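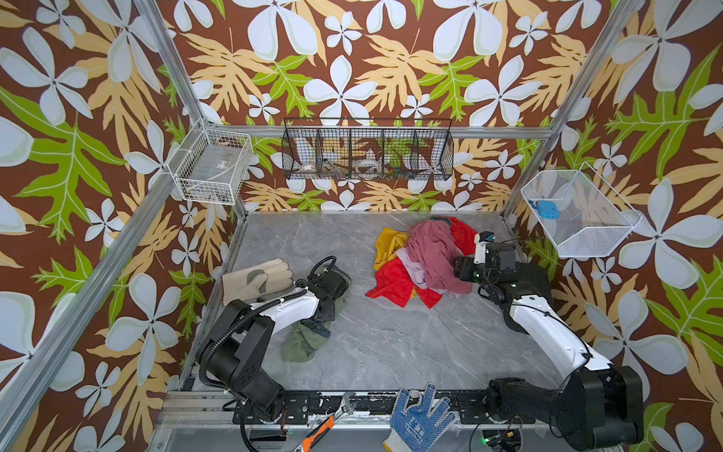 Wire baskets on papered panels are wearing me out, and I would like opinions before I redo the back wall. The panels are thin board, papered with a brown-ground floral from Naststead, and the uprights are aluminum extrusion. The storage is all wire: the long black five-compartment basket on the back wall, a white one at the back-left post, and a larger fine-mesh one near the back-right post. The paper is the problem. Every time someone takes something out of the long basket, the bottom edge swings in and touches the wall. On this batch the dark ground has started to polish to a shine along that line, and on the previous batch it went through to the white backing. I don't want to give up the pattern. The pale flowers show scuffs less than you'd expect, but the ground shows everything.

What I've considered so far:

Felt dots on the back of the basket. Tried on the old batch. They collected lint from the cloths and fell off.

A standoff rail. 1000 mm of flat bar across the back, basket hooked on that, nothing resting on the paper.

Clear film over the paper behind the basket. I have no experience with this and suspect it will show.

Second question, less urgent. The cloths are sorted by color and by the end of the day they are in a heap on the floor again, mustard and red and pink and lilac together. Is there a wire solution for textiles, or is mesh the wrong thing for them altogether?

— papered_panel

9 comments · 2 shares

grommet_row
Standoff rail. You already have posts, so use them. Fix the flat bar to the extrusion with T-nuts and leave the board out of it entirely. Anything hung from thin board moves when the board moves, and thin board always moves.

For the gap, give the basket more clearance at the bottom than at the top. A loaded wire basket rotates around its hooks and the lower edge comes in first. If you space it evenly it will still touch once there is weight in it.

Reply · Share

mesh_and_hook
Disagree on the rail, at least as a first step. A flat bar that long, fixed only at its ends, will bow when somebody leans on it, and then you have a steel edge against the paper where you used to have a wire. If you go that way use a piece of the same extrusion. It's stiffer for the weight and the slot takes the hooks.

But I would fix the swing first. Two small cable ties through the bottom grid to anything solid and the basket stops moving. It costs nothing and it's reversible. The wear you describe is from movement. A basket that sits still against paper leaves a faint dent and that's all.

Reply · Share

papered_panel
Weighed the long basket on Monday out of curiosity: 485 g with what was in it, so load is not the issue. Right now that is a small white dish with an orange rim, a round clear lid, and some little colored pieces. None of it is heavy. The movement comes from hands.

Cable ties to what, though? Directly behind the lower edge there is only board.

Reply · Share

mesh_and_hook
Run a thin rod between the posts at the height of the lower edge and tie to that. Or a tensioned wire, if you want less of the pattern covered. You need it to resist a push of a few newtons.

Reply · Share

tidy_tolerance
I hang wallpaper for rental interiors, so a different angle. Shine on a dark ground is called burnishing and it's the coating, not the ink. Flat-finish papers do it quickly. Once it's polished you can't take it back. Wiping makes it larger.

Clear film works if you choose a matte one and accept that it will be visible at an angle. I have used the Ateş matte film behind chair backs. Put it up in one piece from post to post so that both vertical edges land at the extrusion. An edge in the middle of a panel collects a gray line within weeks, and on brown you will see that before you see anything else. Do not cut it to the outline of the basket. People do this and it looks like a repair.

If the panels get redone anyway, check whether Naststead has the same print as a vinyl. The repeat is usually the same. The color may be a little off between the two, so change all the panels or none.

Reply · Share

grommet_row
Agree on full width. On the extrusion point from mesh_and_hook, fine, extrusion over flat bar, I have no quarrel with that. I still think tying down a basket is treating the symptom. The thing should not be near the paper. Ties get cut the first time someone wants to wash the basket, and they don't get replaced.

Reply · Share

linen_index
On the textiles. Mesh is acceptable for cloths, provided the grid is fine and the wire ends are turned or capped. Open grid with cut ends will pull threads, particularly on knits. Run a nylon stocking over the inside of the basket before you put any cloth in it. Where it catches, file.

The larger problem is depth. A deep basket is a heap with walls. If you sort by color you want shallow and wide, one color to a compartment, and the opening facing you so the cloth goes in without being folded. The Plastano shallow trays do this well. They are plastic, so no snagging, and they clip to the same slot your posts have. I have had a row of them for towels for a long time. The clips go brittle if they are in direct sun. Otherwise there's little to say about them.

I would also question sorting by color at all. Mustard next to olive, or dusty pink next to pale lilac, look identical under a warm bulb at five in the afternoon. That is where my own system failed. Size or fabric weight is easier to get right without looking.

Reply · Share

papered_panel
Fair point about the bulb. Pink and lilac do get mixed up, and olive is usually on its own over on the left and so gets forgotten. Color has to stay, though. The cloths are all close to the same size so there's no other sensible key.

Shallow trays would go on the right where the fine mesh basket is now. That one holds a single small blue plastic piece down by its back corner, so it is not earning its wall space. Gloves I'd also like off the floor. The beige leather one with the gray palm patch has been lying near the left wall because no compartment is wide enough for it without bending the cuff.

What do people use for the floor? Mine is a gray marble pattern with light veins. It hides dust well, which is good, and it also hides small clear plastic parts, which is less good.

Reply · Share

eighth_inch
Glove: a bulldog clip on a hook, fingers down. Leather that lies folded in a basket dries folded.

Floor: if you lose clear parts on a veined pattern, put them in a dish before they go in the wire. You already have a dish. Your lid can stay loose, it is larger than the grid. The small colored pieces are what I'd worry about. Measure the grid opening and the smallest piece across its narrowest side. If the piece is smaller, it will get out sooner or later, and then it's on the marble. The Eltumov drop-in liners are sold for this. They come in strips of 1000 mm and you cut them with scissors. I find them overpriced for what is a strip of perforated sheet, but the edge is already rolled, and when I tried to make my own I cut my fingers on it.

One correction to something above. A matte film behind a wire basket will also burnish, only slower. It moves the problem from a layer you can't replace to one you can. That is still worth doing, but budget for changing it.

Reply · Share

papered_panel
Good thread, thank you. Current plan, in order: a length of extrusion across the back between the posts, basket hooked to the slot with more gap at the bottom. No ties for now. Liner in the compartment with the small pieces only. Shallow trays on the right, one per color, with pink and lilac at opposite ends. Clip for the glove.

The paper behind the long basket is already burnished over about a hand's width, so film makes no sense until that panel is redone, and I would rather do that in May when the room is warm enough for the paste to behave. Will ask Naststead about the vinyl before then. If anyone has seen a flat-finish brown and its vinyl equivalent side by side I would like to know how far apart they are.

Reply · Share

Show more comments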